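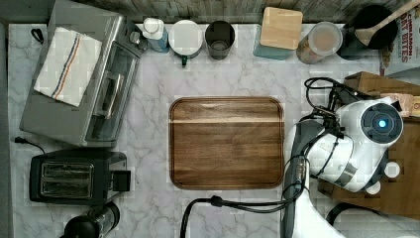
Counter by the back wall, Edero shared kitchen

EDERO BUILDING, KITCHEN USERS MEETING
Minutes, March

Held Tuesday at 4 p.m. in the ground floor meeting room. Peteck, Shetty and Revon were all represented. Kirsty Rutherford (Edero building office) chaired and took the minutes. One apology received from Revon accounts.

1. Minutes of the last meeting

Accepted with one correction. Item 3 should have said that the dishwasher is to be run at the end of the day by whoever fills it, and not by the building office. The corrected copy is in the binder by the sink.

2. Matters arising

The dripping faucet has been fixed. The new light over the sink was ordered and has not come. Kirsty to call the supplier again.

The sign-up sheet for Friday lunch was moved to the inside of the kitchen door. Shetty asked for it to go back on the fridge. Agreed.

3. Counter

There was a long talk about the counter. Peteck said there is not enough room to make lunch when two people are in there together. Revon said the middle is fine if people put the cutting board away after using it. Shetty would like the board left out, as it is heavy and the cupboard for it is low down.

Agreed that the board stays out, in the middle of the counter. It is to be washed by hand, wiped on both sides and dried standing up before it goes back. It does not go in the dishwasher. Kirsty will oil it once a month and write the date on the wall calendar.

The marble is to be wiped after each use. No scouring powder. Lemon juice and vinegar should be wiped up right away.

The toaster oven and the two-slice toaster stay at the left end. Peteck asked if both are needed. A show of hands was in favor of keeping both. Dish towels have been left folded on top of the toaster oven. Kirsty asked that they go on the hooks instead, and that nobody turn the oven on with a towel on it. The crumb tray in the toaster will be emptied on Fridays, starting with Revon, then Peteck, then Shetty.

4. Tea and drinks

The wooden tea box was well liked. Shetty has been filling it and would like some help with that. The Stash packets, which stand in a row in the upper compartment, are the ones people ask for most. It was agreed to keep the box as it is and to put refills in the drawer underneath. Herbal teas to be bought by whoever wants them.

Peteck asked that cans be kept in the fridge door with initials on them. Cans left out at the end of the day will go in the recycling, full or not. One person did not agree and asked for that to be noted.

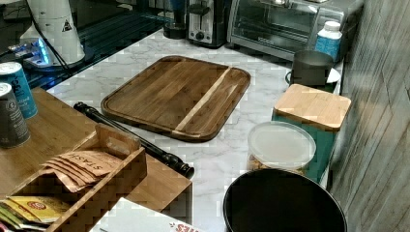 5. Back row and dry goods

Kirsty went over what is kept along the wall. The squeeze bottle, the teal canister with the square wooden lid and the clear jar are shared and can be used by anyone. Whoever finishes a jar should wash it and leave it upside down on the rack. Labels with the contents and the date are to go on the bottom, so the fronts can be kept clean.

The utensil crock stays at the right-hand end. Wooden spoons only. Metal spatulas have been put in it and people then can't find them in the drawer.

Revon asked for a shelf above the back row. Kirsty said the gray wood on the wall would have to be drilled and she would need to ask the owner. Carried over to the next meeting.

Cords were raised by Shetty. Any cord that reaches the front of the counter should be pushed back before food is put down. Kirsty to buy cord clips.

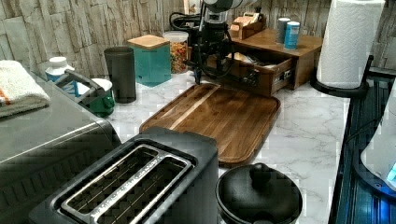 MONEY

6. Kitchen fund

The fund stood at $2,853 at the start of the month. The dishwasher repair and the faucet came to $1,162 together. Kirsty has the receipts if anyone would like to see them. The monthly share stays at $14 a person. Peteck's share for last month is still to come and will be paid this week.

Approved spending: cord clips, a second dish rack, board oil, tea refills. A new kettle was asked for and turned down for now.

7. Other business

Shetty will have visitors in the building next week and would like the kitchen from noon to 1. No objection.

Revon is missing a blue lunch bag. Please check the bottom shelf of the fridge.

Meeting closed at 4:50 p.m. The next one will be in the same room, and Kirsty will send the date around by email.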